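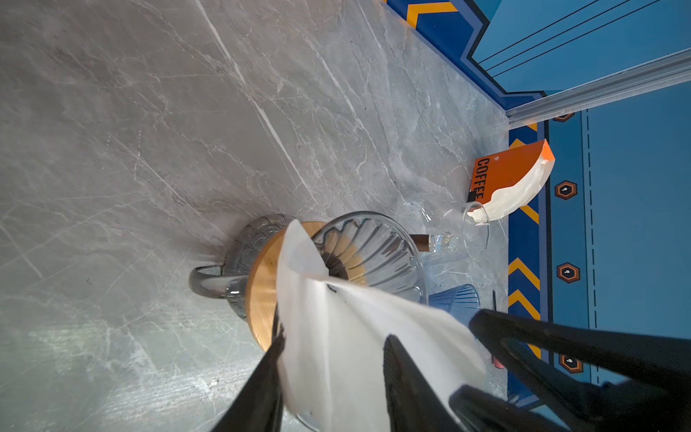

A Morning at the Zuvden Teaching Floor

By Hayley Rowbotham, August

Zuvden opened its teaching floor to visitors for one morning last month. I got there early and was put in a group with two people from Morelli, who build packing lines.

The floor has 16 stations. At each one an operator drives the arm by hand through a single task while the wrist camera and the joint positions are saved. One run is one example. The coffee station was working on the paper filter, which goes into a glass pour-over dripper set on its carafe. Our guide said paper is harder than cups because it folds differently every time.

A good operator records up to 200 runs in a shift. The filter task has 3,000 so far and they want 4,000 before training again. Failed runs are kept too, under a separate label. Between runs the operator moves the kettle and the coffee bag to new spots so the model doesn't learn one layout.

Labeling is done upstairs in a program called Olis. We watched a clerk mark the point where the fingers close and the point where they let go. She works at half speed and skips nothing.

Parking is on the street. Bring a jacket.

Filed under: Site Visits, Robot Learning

Contact | © Tultavow | Back to top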